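3.2 Strickwaren auf dem Bett: Falten ohne feste Unterlage
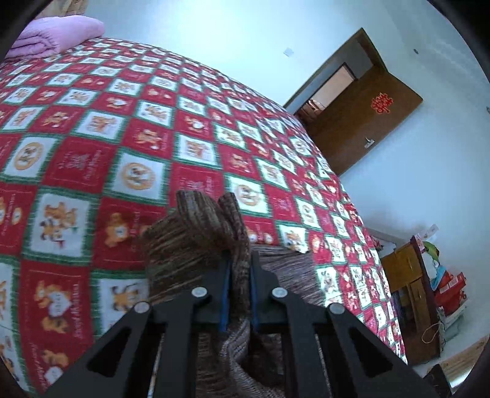 Besonders ergiebig waren für uns die gestreiften Strickstücke, und das hatten wir so nicht erwartet! Gerippter Strick gibt in der Breite nach, rollt sich an den Kanten ein und behält eine Falte nur, wenn man sie großzügig anlegt. Auf einem Bett kommt hinzu, dass auch die Unterlage nachgibt (vgl. Abb. 4). Umso schöner ist es zu sehen, wie viel Ordnung schon ein einziger gut gewählter Griffpunkt in den Stoff bringt.

Abb. 4: Gestreiftes Strickstück auf gemustertem Bettlaken, mit einer hochgezogenen Falte.

Im Haushalt Dorkura wurden an 7 Tagen insgesamt 100 Faltvorgänge protokolliert, davon 20 mit Strick. Haruna wertete die Streifen als Orientierungshilfe aus: Laufen sie schräg, liegt das Stück meist noch verdreht, und ein kurzes Anheben in der Mitte hilft mehr als langes Glattstreichen. Akbulut fand denselben Effekt bei 9 Stücken aus der Vorstudie wieder, was uns sehr gefreut hat.

Offen bleibt die Rolle des Lakens. Ein Karomuster bietet Linien, an denen sich eine Kante ausrichten lässt; bunte Motive lenken den Blick womöglich wieder davon ab. Die Messungen auf einfarbigen Laken folgen im Juli und werden in Abschnitt 4 der Langfassung berichtet.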